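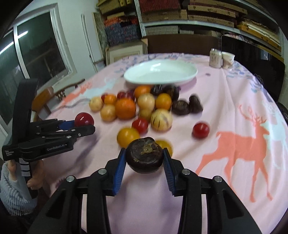 A dark purplish-brown fruit between two blue finger pads, with a second gripper held upright on the left.

I've been putting off clearing my mother's old house in Uvincombe for longer than I'd like to admit, so when I finally got going I did what everybody does. I ordered the wrong size container, filled it with the wrong things, and got a phone call about it. The man on the other end of that call was Hugo Bodin, who runs the yard at Cordier Waste, and he was so nice about the whole business that I asked if I could come over and pick his brain for this site. He said sure, as long as I brought pastries. I brought pastries!

Cordier sits out past the rail spur on Varance Road, and you hear it before you find it. Hugo has an office above the weighbridge with a space heater, a calendar still showing the wrong month, and a window where he can watch every truck that rolls in. He kept one eye on it the entire time we talked (and twice got up mid-sentence to yell something friendly at a driver).

I started with the thing that tripped me up, the mattress.

"Everybody hides the mattress," he said, laughing. "They put it on the bottom and pile bricks over it like we won't see it when we tip. We tip the whole thing on the floor. We see it."

Mattresses cost extra at Cordier, and so do fridges and tires. Paint is a flat no unless it has dried out solid. Hugo would much prefer you just call and say what you've got. "If you tell me up front there's a fridge, I put it on the ticket and we're done. If I find a fridge, I've got to stop the line, get a guy over, take a picture, send you a letter. Then you're mad and I'm mad."

I asked what people get wrong most often, apart from that. He didn't even have to think.

"Dirt. They rent the big box and fill it with dirt."

I had no idea this was a problem, but a container full of soil or broken concrete can be too heavy for the truck to lift, so heavy stuff goes in the small, low-sided boxes. He told me about a customer on the hill who dug out a whole patio and loaded it into the largest container on the lot, right up to the rim. The driver, Tymofii Levchenko, tried the hoist and the front wheels started getting light. "So Tymofii calls me and says, Hugo, I am not lifting this, the truck is lifting me." The customer had to shovel half of it back out onto his own lawn.

Tymofii happened to come up for coffee right then, so I got to ask him about driveways, which I'd been wondering about ever since I found two long scrapes on my mother's. He held up both hands and said it wasn't him. (It wasn't. It was a different company, before I found Cordier.) His advice was to lay down planks where the rollers will touch, and to leave him more room than you think he needs.

"The truck backs in, then the box comes off the back, so I need the length of both," he said. "People measure the box. They put their car next to it and go to work with the keys."

And look up, he added. Wires and low branches stop more deliveries for him than narrow streets do. He had a croissant and went back out.

We got onto money after that. Cordier charges a $300 deposit on the bigger boxes, and you get 6 days before the daily fee kicks in. Hugo says most folks fill the thing in the first weekend and then leave it sitting there, at which point the neighbors start contributing. I said surely not. He gave me a look. "Put a tarp on it at night. You'll wake up with somebody's couch otherwise."

The part I enjoyed most was the sorting floor. Lucienne Huet runs it, and she walked me through in a borrowed vest that came down to my knees. Wood goes one way, metal another, clean cardboard into the baler, an enormous green Mostov that makes the floor shake. She's been there longer than Hugo and she has strong feelings about plaster. "It gets into everything," she told me. "One bag breaks in a load of good wood and I can't sell the wood." So if you're doing a remodel, keep the plaster in its own bags at one end and load it last. I've started doing this and it's really no trouble at all.

I wanted to know if she ever finds anything good. Wedding albums, she said, more than you'd expect. She keeps them on a shelf for a while in case anyone calls.

Back upstairs I asked Hugo when I should book if I want to finish the garage this spring. He said May fills up first, with everyone moving and every roofer in the county calling on the same morning, so I put my name down while I was standing there. Small box this time, for the old brick path. The fridge is on the ticket.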